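Dark green is back on the paint chart
From the Stoden Paint & Paper newsletter, December
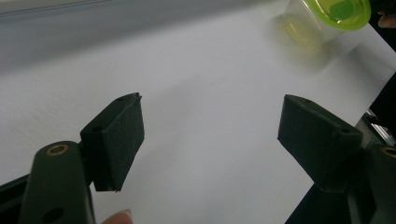 Dark green against bright white.

We dropped dark green from the ready-mixed range a few years ago when gray was selling and little else was. Requests for it picked up again over the summer, mostly for kitchen cabinets and front doors, so it is back on the shelf in two shades.

The first is Drirley, which leans a little toward blue. The second is Henach, a warmer green with some brown in it. Both come in matte and satin. We can still mix a gloss at the counter, but allow a day for it.

Most people who ask for dark green plan to put it next to white, and the choice of white matters more than they expect. A bright white makes a hard line against Drirley and suits a modern kitchen or a plain hallway. Against Henach it can look cold, especially in a north-facing room. Try a softer white with Henach, or paint the trim the same green as the wall and leave the white for the ceiling.

Test it before you buy a full can. Paint a piece of cardboard instead of the wall, two coats, right to the edges. Move it around the room over a day or so and look at it in the morning and again with the lamps on. Dark greens change a lot under warm bulbs. Henach in particular can go close to black after dark, which some customers like and some do not.

On preparation: dark colors show dents and old drips that a pale color hides. Fill and sand before you start. For cabinet doors with old varnish, begin with 80 grit, finish with something finer, and wipe off all the dust. Use the gray primer under either green. With white primer you will probably need a third coat, and any chip that comes later will show as a white spot.

Matte looks good on walls but picks up scuffs and marks from hands. For doors, baseboards and anything near a stove, satin is the better buy. If you already have matte on a door and are happy with the color, a coat of our clear matte sealer will help. Leave the paint to cure for a week first.

The largest job we have supplied so far was the Sabbagh Street reading room, where Drirley went on the shelving and the lower half of the walls. The floor there measures 984 square feet. The upper walls were done in bright white, and the room is open to the public most afternoons if you want to see the two colors together at full size.

Sample pots of both greens are on the rack by the mixing desk. Color cards are free. If you are matching an older dark green from our previous range, bring in the lid or a chip of the paint, as the old formula names are no longer in the system.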